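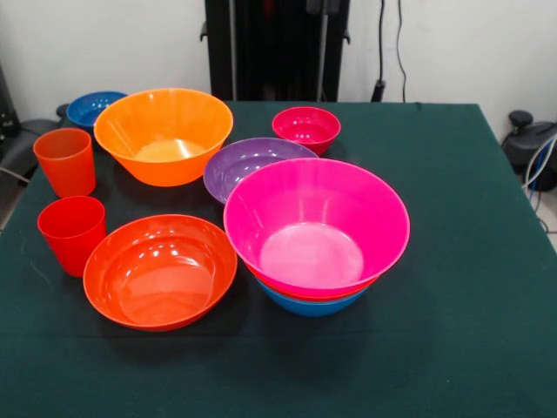
Plastic bowls and cups on a dark green cloth.

Separate accounts for irregular bills

Wednesday, May 25, 2022

I changed the way I save for irregular bills last October, and two readers (Xiomara Szabo and Musa Adeleke) have asked for the setup. I have left out the amounts, which depend on income, and kept to the structure.

An irregular bill is one where the date and the size are mostly known but the interval is longer than a month. Car insurance, property tax, the annual vet visit, tires. I used to pay these out of my emergency savings and then refill the savings. On paper this works. In practice the balance of the emergency account stopped meaning anything. When I looked at it in spring it was low, and I could not tell from the number whether something had gone wrong or whether the insurance had just been paid.

The current arrangement is as follows. Paychecks land in checking at Kasta. On the day after payday an automatic transfer moves a fixed sum to a savings account at Drudlow, which allows sub-accounts under one login. I have six of them: car, house, medical, pets, travel, and one labeled "other" that I try to keep small. Emergency savings stay at Savolainen, a different bank, and no transfers out are scheduled there.

To get the transfer amount, list every irregular bill of the past year, add them up by category, and divide by the number of paychecks in a year. I get paid every two weeks, so I divide by the real number of checks. If you divide by months and then halve the result, you will end up slightly over. That is harmless, but the categories will drift away from your worksheet and you will wonder why.

I then add 10 percent to the car and house categories. Those are the two where my estimate was too low in every year I have records for. Medical gets 20 percent. Pets and travel get nothing added. Pet costs have been very regular for me, and travel can be cut.

Starting in the middle of the year is the awkward part. If the property tax is due in three months, a normal contribution will not cover it. There are two ways to deal with this. One is to seed the category with a lump sum equal to what would already be there if you had started on time. The other is to raise the contribution until the first due date and lower it afterward. I used a lump sum for house and car and the higher contribution for everything else. The second method needs a calendar reminder to lower the transfer again, and I missed mine for pets by one pay period.
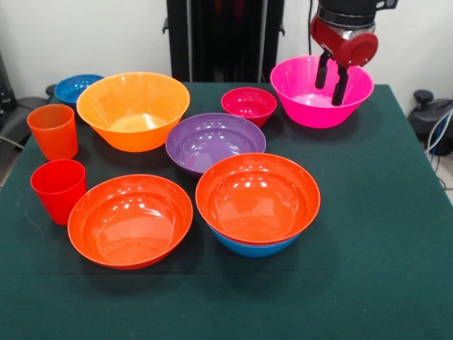 Rounding is worth a paragraph. I round each transfer up to the next dollar. Joonas Peltonen wrote in to say he rounds up to the next 50 and sweeps the surplus into his emergency account in December. His method gives a cleaner statement but ties up more cash during the year. If your checking balance runs thin before payday, use the smaller step.

Interest posts to the main Drudlow account and has to be assigned by hand. I put all of it in "other." Splitting it in proportion to the balances would be more correct, and I did it that way for two months before deciding the sums did not justify the spreadsheet column.

Tracking is done in Rulla, where each sub-account is entered as its own category with a target and a due date. The due date field only accepts one date. For bills paid twice a year I enter the next one and change it after paying. Nelli Hakala suggested making two categories for such bills. That should work too, but then the category names in Rulla no longer match the ones at the bank, and I reconcile by name.

Things I have not settled:

Whether medical belongs here at all. The deductible is a known maximum, but the timing is not known, so it behaves partly like an emergency. For now it stays.

What to do when a category is overfunded. Car is ahead of schedule and no large bill is due. I have left the contribution alone until the next insurance renewal, when I will redo the worksheet anyway.

Whether to pay from the sub-account directly. Some billers accept it. I still move the money to checking first and pay from there, which costs one business day and keeps all outgoing payments on one statement. Tuulikki Turunen pays directly and reports that the transfer limit on her account has not been a problem so far.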